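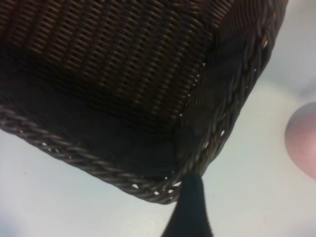
Tronditz woven basket, dark brown

Item 564
In stock, sold singly or as a set of 4

We've carried the Tronditz for a few years now and it's still the basket I reach for at home. The colour is a deep chocolate brown with coppery bits that come up when the light hits the strands, and in a shady corner it goes close to black. I love it on a pale shelf, but it looks just as good tucked under a bench in the front hall!

The weave is tight and even, with the strands laid in slanting rows, so the sides have a ribbed feel when you run your hand over them. Around the rim there's a thick braid, twisted like rope, in a slightly greyer brown. It's my favourite part of the whole basket. It also gives you something decent to grab when you're pulling it off a shelf.

What people keep in it

Mitts and scarves, mostly, at least from December on. Ludivine Hamel in our shop has hers beside the couch for knitting (three projects on the go, last I heard), and mine holds tea towels and cloth napkins. It's a good one for magazines, kids' blocks, spare rolls in the bathroom, or the pile of chargers everybody has somewhere. The corners are square enough that a row of them sits neatly side by side.

Please don't use it as a planter without a liner. Water sitting in the bottom will mark the weave, and the guarantee doesn't cover it.

Looking after it

Dust it with a dry brush, or use the soft attachment on the vacuum. For sticky spots, wipe with a damp cloth and let it air dry away from the heater. Strong sun all day will fade the brown over time. If a strand end works loose, snip it close with small scissors and don't pull.

Size and fit

Height is 26 cm, measured to the top of the rim. The braid sticks out a little past the sides, so leave some wiggle room if your cubbies are a snug fit. Each basket is finished by hand and the shade varies a bit from one to the next. If you're ordering a set and want them as close in colour as we can manage, put a note on the order and Albane Masson will pick through the shelf for you.

Shipping

Free on orders over $100. Sets come nested in one box.

Goes well with: Korance cotton liner (natural or grey), Brunet shelf tags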